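Lultitz room – white table and wall, surface notes
May, begun 9:40

Purpose of the entry: to write down in which state the table and the wall behind it are now, so that we do not discuss it again from memory. The last page on this subject is from the winter and it was written before the top was sanded.

Present finish

The top was sanded with 200 paper, by hand, always along the long side. I did not use the machine sander, it leaves round marks which come back under flat light. After this two thin coats of the Famum matt white were put on with the short roller, and the door was kept closed for the night. The edges got only one coat. I wanted to give them the second one but the tin was nearly finished, and I preferred to keep the rest for repairs.

The height from floor to top is 97 cm. In the old page it is written differently, but there the measure was taken before the feet were changed. Please use the new number.

The wall was not painted again. It has still the old colour from the Carano work, and I could not find the name of it on any tin in the cupboard.

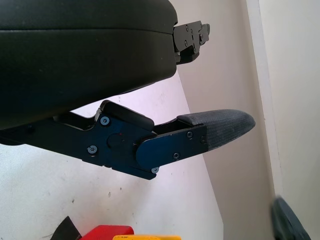
The colour of the wall is the point where I am least satisfied. On the sample card it looked like a neutral off-white, and I wrote it so in the winter page. When it is seen near to something dark, it changes. Past the tip of the notched black bracket I would call it beige without hesitation, and in the gap by the rubber block I would say white. The two surfaces meet along a diagonal line, like two planes at an angle, so for the next order we must not choose by eye from one place only. I will hold the card at the left end, at the middle and at the right end, and write the three results next to each other.

Shadows and strong colours

Checked at 10:15, blinds down, ceiling light only. I was looking for two things: if the new matt coat gives any shine, and if the colour of an object is thrown back on the white. The red cube is good for the second question, it is the most saturated thing we have in the room. With the old gloss coat it made a pink spot under itself which disturbed me very much.

What I note for the matt coat:
– no shine that I could find, the light lies evenly on the top
– shadows are soft and grey, without a hard border
– the shadow of the cube is faint, I had to look for it
– the far edge of the table against the wall reads as one clean straight line, but the contrast is low

The low contrast could be a problem for whoever has to find the edge quickly. A darker wall would help more than a darker table. I do not want to stick tape along the edge, the tape lifts the paint when it is taken off (see the left front corner last year).

The cube has slightly rounded edges, and one corner seems to have a small notch or a step. I must look at it in the hand before I write if it is damage or if it was made like this.

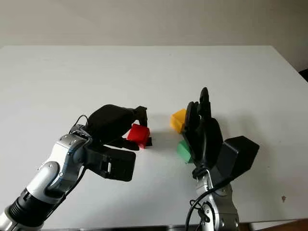

Smudges

The matt paint takes marks more easily than the gloss. This was expected and I accept it, but the cleaning must be done differently now. There are faint smudges scattered across the top. They are not in one group, so I do not think that they come from one spill. My guess is fingers and sleeves, perhaps also the rubber feet of the small tray.

I tried the Asfaw cleaner on the underside of the top first, where I had painted a test patch. One part cleaner to 10 parts water, soft cloth, no pressure. After 20 minutes the patch had the same look as the paint beside it. With the undiluted cleaner the patch became slightly shiny, so undiluted is forbidden on this table. The yellow sponge with the rough side is forbidden also.

The wall I leave alone for the moment, it looks even and has no marks that need a cloth. 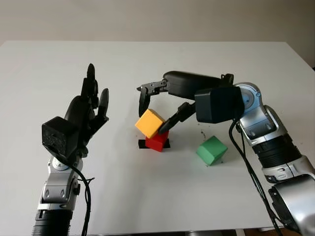

To do

Clean the top with the diluted Asfaw, beginning at the far edge and coming forward.
Second coat on the edges, if there is enough Famum in the tin.
Card against the wall in three places, under the ceiling light and again in the afternoon.
Ask if the Carano folder still has the paint receipt.
Cut a piece of felt for the tray feet.
Correct the table height on the sheet by the door.

16:20 – tin opened, a skin on the paint but good below it. Enough for the front edge and the right one, I think not for all. Felt is cut. The card I did not find, it was in the drawer with the rulers and now it is not there.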